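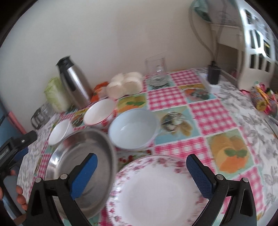
Uveck Hand-Held Gripper, shown at a table set with a dinner plate and bowls.

Uveck Hand-Held Gripper, Classroom Edition
Item 479
Category: Robotics / Clubs and Student Projects / End Tools

Overview

The Uveck Hand-Held Gripper is a two-jaw tool carried and operated by a student. It allows a class or club to practice the gripping part of a robotics task before an arm is available, and to record practice runs that can later be used in programming work. The Classroom Edition is supplied to schools, after-school clubs and competition teams through the Kencombe education catalog.

The tool is intended for students in grades 8 through 12. Younger students may use it with an adult at the table.

The gripper has two black jaws with blue textured pads. The pads are the only surfaces intended to touch the object being lifted. A small digital display is attached to the black handle, where the student holding the tool can read it during a run.

What the Set Contains

Hand-held gripper with handle and display unit
Spare pads, one pair
Charging cable
Storage case
Teacher guide, printed
Student log sheets, one pad of 68

Power adapters are not included. Tableware, food items and other practice objects are to be provided by the school.

Use in the Tosh Table Challenge

The gripper is approved for the Tosh Table Challenge, the household tasks event entered each spring by school teams in the Trodummont league. In this event a team of 2 students is given a table laid with ordinary kitchen items and must complete a list of moves in the order stated by the judge. One student operates the gripper. The other reads the list, keeps the log and calls the end of each move.

Teams preparing for the event should practice on a table that resembles one in a real home. Plates, bowls and containers of different depths should be used together, and the table should be covered with a cloth on at least some practice days. A patterned cloth is permitted under the event rules and is recommended for teams that intend to use their recordings in the programming section, where plain backgrounds receive fewer points.

A flat plate is taken by the rim. A deep bowl may be taken by the wall, with one jaw inside and one outside. Glass containers should be moved only after the team has completed the plate and bowl exercises in the teacher guide.

Suggested Course of Study

The teacher guide provides material for one class period per week from January to the end of the season in May. Schools beginning later may combine the first two units.

Unit 1. Holding the tool. Students learn the grip, the reading of the display and the correct distance from the table.

Unit 2. Single objects. Plates and bowls are lifted and set down on a marked spot. The log sheet is completed for every run, including runs in which the object is dropped.

Unit 3. Crowded tables. Objects are placed close together or partly behind one another. The student must plan an approach that does not disturb the neighboring items.

Unit 4. Task lists. The team works from a written list under time limits. The instructor acts as judge.

Unit 5. From hand to arm. Teams that have access to a robot arm compare their own recorded movements with those of the arm. Teams without an arm may complete the written version of this unit.

Care and Safety

Wipe the pads with a damp cloth after each session and allow them to dry before the tool is returned to its case. Do not place the gripper in water. Check the rivets near the jaw hinges before each use. A gripper with a loose rivet must be withdrawn from use and returned for service.

Cables and power strips should be kept to the back of the table and away from the area in which students are working. Fingers must be kept clear of the jaws while the tool is in operation. Chipped or cracked dishes may not be used for practice.

Food used as a practice object should not be eaten afterward.

Ordering

Schools may order by purchase order or through the Kencombe catalog, quoting the item number given at the top of this page. Replacement pads are listed separately as item 881. Orders from registered Tosh Table Challenge teams should include the team name and the name of the supervising teacher.

Each school account may also request one loan set for a trial period. Loan sets are complete except for the student log sheets, which may be copied from the teacher guide. The school is responsible for return shipping and for the replacement of any missing parts.

Instructor Support

Questions about classroom use, event approval or the course units should be directed to Donnie Dow, School Programs, Uveck. Please state the grade level and the number of students in the group. Questions about delivery or billing should be sent to the Kencombe catalog office.

Service requests must be made in writing and must describe the fault. Please do not send a gripper for service without a return form, as it cannot be matched to the school account.

Product information revised 1/4/19. Earlier printings of the teacher guide remain valid for Units 1 through 4.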